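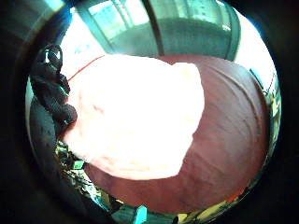 Glenys Fairclough told us early in the winter that a gripper built at a kitchen table would always come out a little crooked, and that we would do better to measure the crookedness than to keep filing at it. We took her advice, and a good deal of this section follows from it.

Figure 4. A hand close to the wide-angle lens, with much of the skin overexposed and the right side in shadow.

4.2 Building the hand-held unit and checking its view

The first Itora grip was put together over several evenings at Rhydian Nicholas's house, and everything after that was done in the shared workshop at Drurkholm, where there is a drill press and rather more elbow room. We had drawn the jaws to close in parallel, driven by a trigger and a pair of short links, and on paper the whole thing looked very simple. In practice the links were the part we made over and over again. Our first pair flexed sideways as soon as the jaws met anything firm, the second pair rubbed against the housing, and the third pair (which is the one we still use) has a washer on each side of the pivot and needs a drop of oil now and then. Readers who want to build one of their own will find the drawings in the appendix, along with a note about which holes to drill last.

The camera mount gave us less trouble, though it took longer to trust. A very wide lens sees a great deal, and that was the reason for choosing it: we wanted the jaws, the object and a fair piece of the surroundings all in one view, so that the position of the unit could be worked out later from the video alone. The price is that the builder's own hands come into view quite easily during any adjustment, and at close range they take up most of it. In Figure 4 the hand is so near that no separate fingers can be made out, and in the brightest area nearly all the surface detail is lost. Creases and fine wrinkles are still readable on the shaded side. Of the surroundings, a green-tinted window or glazed structure remains across the top, and a narrow band of small items is left near the rim.

Views of this kind matter to the position estimate. The tracking software, which we call Radance, looks for small patches of texture that stay put in the room and works out the camera's motion from them. A hand moves with its owner, of course, and if it covers most of the view the software may settle on the hand and decide that the room is the thing moving. Mavis Ridgeway wrote the check that now runs ahead of the tracker. It marks saturated areas and large skin-toned areas and leaves both out of the matching, and if too little is left over it simply stops and waits for a better view. We had hoped to get by with the saturation test alone, but a hand in shade passes that test quite happily, so both are needed.

Before switching the check on we labeled 200 stills by hand, with Ebenezer Owusu and Shirley Bunting each going through the full set on their own and then sitting down together over the ones where they disagreed. Most of the arguments were about forearms. A sleeve has plenty of texture and looks to the software like a perfectly good bit of furniture, and we did not find a tidy rule for it. Sleeves are therefore left in, and we ask anyone using the unit to roll theirs up.

The full collection came to 3661 clips, the last of them recorded on Thursday, December 30, 2021. Of these, 3437 opened and played through without errors, and 2506 of those also passed the view check from beginning to end. The clips that failed were kept, in a folder of their own, for use in Section 5.

We should say something about exposure too. The camera was left on automatic throughout, and the workshop has strong daylight on one side, so a pale object carried toward the glass can lose its detail very quickly. Fixing the exposure by hand helped near the windows and made the far corner too dark to use. Dunne, our second and heavier unit, has a small hood over the lens, and its clips are a little better in this respect - though the hood catches on drawer handles, and two of us took it off again by February.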